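Re: [brand-planning] Splitting the budget between the film and everything else

A while ago someone wrote to the list:

> We've been handed a launch for a soft drink that has sold well in one region for years
> and is hardly known outside it. The client wants a hero film and has put nearly all of
> the money into making it. What's left for getting it seen is small. I've said I think
> the split is wrong but I haven't got much to back that up apart from a feeling. Has
> anyone been through this and come out with numbers they'd be willing to share? Also
> interested in how people have handled the conversation with the client, who is very
> attached to the director.

I can share some of this. The client has agreed to it as long as I leave the sales figures out, so please don't ask for those.

We worked on the relaunch of Pinto, which is a bitter orange drink made by a family firm called Jesonetti. It had a loyal following in the cafes near the bottling plant and a patchy one elsewhere. The situation sounds close to yours. The first brief we got was for a three minute film with a period setting, horses, and a song written for it. The plan for distribution was one line at the end of the document that said "seed online".

We asked for two weeks before answering. In that time we did three things, and I'd suggest doing at least the first of them before you go back to your client.

The first was to go and stand in the places where the drink was sold. We visited 17 bars and cafes, half in the home region and half in the city they wanted to move into. In the home region people ordered it by name and had opinions on what it should be mixed with. In the city the bottle was on the shelf behind the bar, the staff didn't know what it was for, and two of them thought it was a syrup. A film would have done nothing about that. Someone who saw the film and walked into one of those bars would have been told, in effect, that the drink didn't exist.

The second was to put a short survey in front of people in the city. We had 1277 usable replies. Most had never heard of Pinto, as you would expect. More useful was that among those who had, the largest group had first tried it because a friend or a barman handed them one. Very few could remember any advertising for it, although there had been a poster run two summers before that.

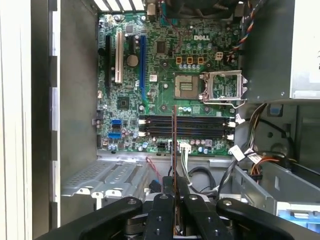 The third was to rebuild the budget on one sheet with the film as a single row. I know that sounds too simple to mention. But the client had only ever seen the film budget as its own document, broken down into crew, cast, locations and so on, where every line looked reasonable. When it was one row next to bar staff training, sampling, glassware, the trade launch and paid placement, the size of it was plain and we didn't need to argue much.

On the split itself. We ended up with a bit under half on making things and the rest on getting them in front of people. I wouldn't treat that as a rule. If the brand is already on every shelf you can put more into the film, as there is somewhere for the interest to go. If it isn't, I would go lower than half. The people on this list who work in spirits may have a different view and I'd like to hear it.

What we made in the end was one film of 50 seconds and a set of very short pieces shot over the same two days. The short pieces were all made in real bars with the people who worked there. No script, one question each, usually something like what they drink after a shift. Some were dull and we dropped them. The better ones did more for us than the main film, and they cost next to nothing once the crew was there.

For seeding we worked with a small outfit called Falix who had good contacts with local food and music writers. I had my doubts about this part, having sat through a lot of seeding plans that amounted to emailing a link to strangers. They did it differently. They drew up a list of 100 people, no more, and each of them got a bottle, a glass and a handwritten card with the address of the nearest bar stocking it. No hashtag and no request to post anything. A fair number did post, and several wrote proper pieces later on. The rest presumably drank it.

Then there was the trade side. We trained bar staff in person, in groups of five or six, before opening time. Each session was 40 minutes and covered two serves only. We'd started with six serves on the card and the staff couldn't remember them. By July there were 225 venues with at least one person who had been through it, and that was the number the client came to care about most. They had it on a whiteboard by the end.
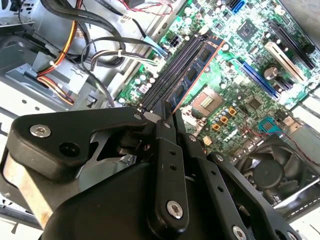 Things that went wrong, as they may be more use to you than the rest:

We let the main film go out three weeks before the second round of deliveries reached the city. The bars ran short. Nobody was badly upset but there was a stretch when people were asking for it and being turned away, and we'd paid for that demand. Check the delivery dates yourself. Don't take them from the media plan.

We also tested a version of the film with the founder's family in it. It came across well in research and the client loved it. The family then disagreed about who should be in it and for how long, and it took five edits before we gave up and used the cut without them. If your client is a family firm I would settle that question in writing before anything is shot.

The glassware was a mistake of a different kind. We chose a tall ribbed glass that looked very good in the pictures and didn't stack. The bars put it at the back of the shelf and served the drink in whatever was to hand. The second batch was a plain stacking tumbler with the name near the base, and you do see those in use.

And we used a tracking tool called Skolari for the online part. It was fine for counting plays. We made the error of putting its weekly chart at the front of every report, so every meeting began with a talk about plays, which we had all agreed at the start was not the aim. Moving it to the back page changed the meetings. I wish we'd done that from the first week.

On the conversation with your client, and the director in particular. We didn't try to remove the director. We went to him first, told him what the total was likely to be and asked what he would make for that. He was quite straightforward about it. He dropped the period setting himself and proposed the bar pieces, so when we saw the client the shorter film was already his idea and he was in the room to say so. I can't promise yours will be the same. But my guess is that most directors would sooner make a smaller film that gets seen, and it costs you one phone call to find out.

I would be careful about telling the client the split is wrong. We did say that, in an early email, and it was taken as a remark about their judgement — the reply was very short. It went better when we brought the notes from the bars and read them out. The marketing manager hadn't been into a bar in the city for a long time and asked to come on the next round. After that visit we hardly had to raise the budget again.

One more practical point. Ask who holds the sampling stock and whose budget it comes out of. In our case it was counted against sales, which meant the sales team had every reason to hand over as little as possible. It took a month to get that moved across to marketing and we couldn't do much until it was. It isn't interesting work but it held us up more than anything creative did.

If it helps I can send you the one-page budget sheet with the amounts taken out, and the discussion guide we used for the bar visits. The guide is only a page and a half. Write to me off list and say which you want. The survey questions belong to the client so I can't pass those on, but there was nothing clever in them: have you heard of it, have you tried it, where, and who gave it to you.

I'd also like to ask the list something in return. We are now looking at a second city, further from the plant, where the drink has no history at all and where there are already two bitter orange brands with proper distribution. The client wants to repeat the same plan. I think the bar training would carry over and I'm much less sure about the film, which leans on the home region quite heavily. Has anyone taken a regional brand into a place where the region means nothing to people? Did you keep the origin in, or start again with the drink itself?

We have to give them an outline before the end of next month, so early thoughts are welcome even if they're rough.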